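Comparing hands for laundry unloading: Greslow four-finger vs two-jaw

Posted in Manipulation / End effectors by asadowski, January
18 replies | 2 shares

asadowski, 09:58
We have to pick one hand type for the washer task by the end of the month. The candidates are the Greslow hand on both wrists, or a plain Gisero two-jaw gripper on the same arms. Same controller, same teleoperation rig, same wrist flange. I ran 60 picks with each, all from the lower machine, mixed load of small whites and towels. Current setup with the Greslow fitted: 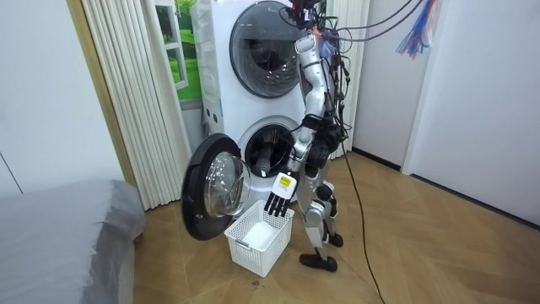
1. Counts

Greslow: 58 of 60 items out of the drum and into the basket. Both failures were small items pinned under the gasket lip.
Gisero: I'm holding that figure back until I've checked the log, as the jaw calibration drifted during the run and I don't trust the last part of it.

2. Cycle time

The two-jaw is faster per pick. It closes in one motion and there is no finger sequence to wait for. The Greslow loses time pre-shaping before it enters the drum.

Aniela Sadowski

lkaufmann, 10:20
Did you use the same approach angle for both? A two-jaw needs to come in with the jaws across the fold. If you kept the angle from the finger hand, the comparison is biased before you start.

asadowski, 10:31
Same angle for both. Fair point. I'll rerun with the wrist rotated.

drumseal, 10:44
I'd still take the two-jaw. Fewer motors and fewer cables, and you can swap the pads in a minute. We ran a Moser parallel gripper on shirts for a whole winter and the only spares we bought were pads. Fingers are for mugs and door handles.

asadowski, 11:15
Shirts are the easy case. A rolled towel is what changed my mind.

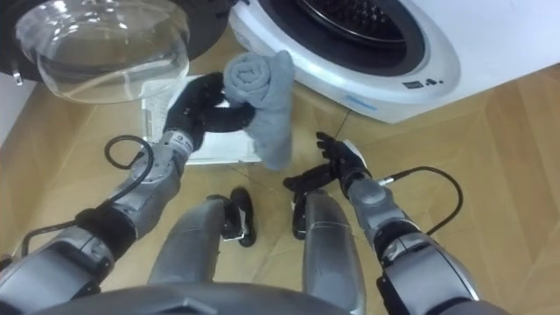 Grip force on thick cloth is where the two hands differ most. With the jaws, all the load goes through two pads, so the choice is to crush the roll or let it rotate about the pad axis. Fingers spread the contact. With the left hand wrapped round the middle of the roll and the thumb closing over the side, I can run a lower current limit on each joint and still resist rotation. The loose end hanging down to the right is a separate problem, and neither hand solves it. The planner treats the towel as a cylinder and ignores the tail.

drumseal, 11:22
So fit wider pads.

asadowski, 11:26
Wider pads foul the gasket. I tried them in the first run.

lkaufmann, 11:40
I agree on the towel and disagree on the conclusion. Most of a normal load is small pieces, and for those you only use a pinch. You are paying for a full hand in order to use two contacts. Do you have the small-item case with the hand inside the drum?

asadowski, 12:05
Yes.

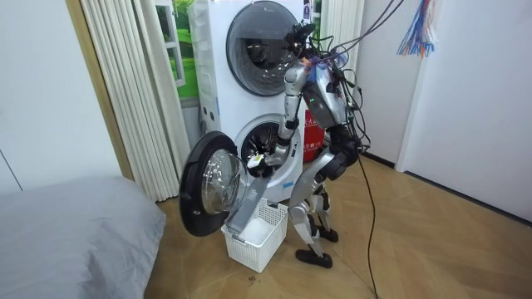
Greslow hand at the mouth of the lower drum, pinch grasp on a small white item.

You're right that it's only a pinch. The fingertips are narrower than the Gisero jaws, though, and that matters more at the rim than I expected.

lkaufmann, 12:18
Then compare against narrow jaws. Lesura sells a long, thin set that fits the Gisero flange. Without that test you have shown that narrow beats wide, and we knew that already.

drumseal, 12:25
Seconded. Also log the motor temperatures. Small finger motors held at stall through a long load are what I'd worry about.

asadowski, 12:37
Agreed on both. Next run: Lesura jaws, wrist rotated, 60 picks, temperatures logged at each joint. I'll put the failures up item by item. No decision until then.

lkaufmann, 12:41
Please keep the basket in the same place between runs. Placement time is in your cycle figure.

Luzius Kaufmann

Related threads
Current limits for finger joints under sustained load
Moser parallel gripper: pad wear on cotton
Rotating the wrist without winding up the cable
Gisero jaw calibration drift
Cloth tails in grasp planning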